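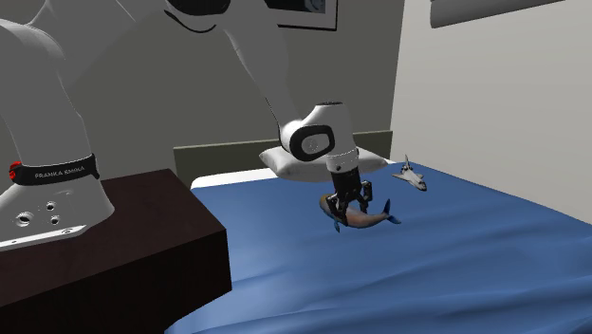
# Kershaw Bedroom Grasps

Kershaw is a set of 461 simulated episodes of a single Franka arm with a two-finger gripper, working over a bed with toys on it. We put it together to test whether a wrist view helps a policy choose its grasp when the object is long, tapered and lying on a rumpled surface.

## Contents

Each episode has two fixed views and one wrist view, joint positions, gripper opening and a language instruction. Episodes run to 800 steps at most. Colour frames only — depth was dropped in May to keep the download small.

Objects include a toy whale and a toy space shuttle. The bed, blanket and pillow stay in the scene throughout.

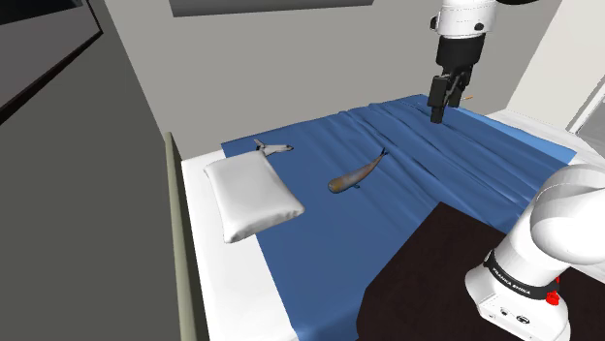
Policies were trained on the fixed views alone, then on all three, with 7 seeds for each setting. Adding the wrist view raised grasp success on the whale and made little difference on the shuttle. We haven't worked out why the shuttle lags.

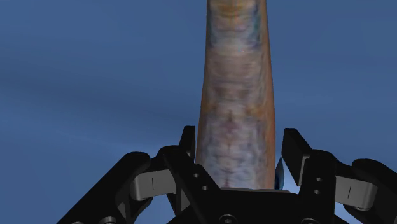
*Close view between the open fingers, blue background behind.*

## Known problems

- Textures smear at close range.
- The fixed views aren't calibrated to each other.
- Instructions were written by 2 people and favour short phrasing.

Maintainer: Imogen Oakley. Training code is in the Neludeo repository.

Comments

Derek Nuttall
Is the gripper opening normalised or in metres? The loader seems to assume metres.

Imogen Oakley
Normalised, zero is closed. I'll fix the loader.

Ottmar Sauerland
Any chance the depth frames could go up as a separate archive? We'd use them.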